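A baker who sells from her own kitchen

The woman who runs the Larnwood bread list asked me not to print her name. She bakes in her kitchen in Ukley and sells to 19 households, the same ones almost every week.

"I began in January, when my hours at the office were cut," she told me. "First I made rolls for the neighbors. Then their friends wrote to me."

I asked if a small kitchen is a difficulty for her.
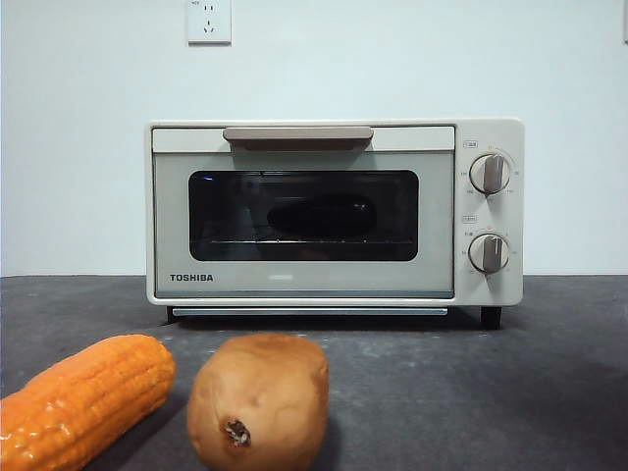
She said the difficulty is more in the calendar. Rye needs a long night, and her customers like to change their minds in the morning. "Now I close the list at 3 in the afternoon. Some people were angry, but they still order."

Flour comes from the mill at Grullent. She tried a cheaper one and went back after two weeks, as the dough was too weak for her seeded loaf.

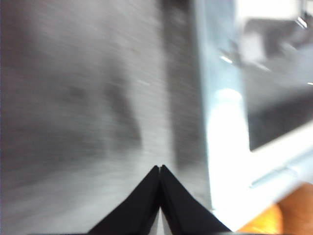 Plans for the autumn

She does not want a shop. A café in Robles has asked her for a daily delivery, and she has refused it two times.

"I would have to buy a van and get up at night," she said. "I like my customers to come to the door. We talk a little, and they bring back the bags."

The list opens again on 15th August.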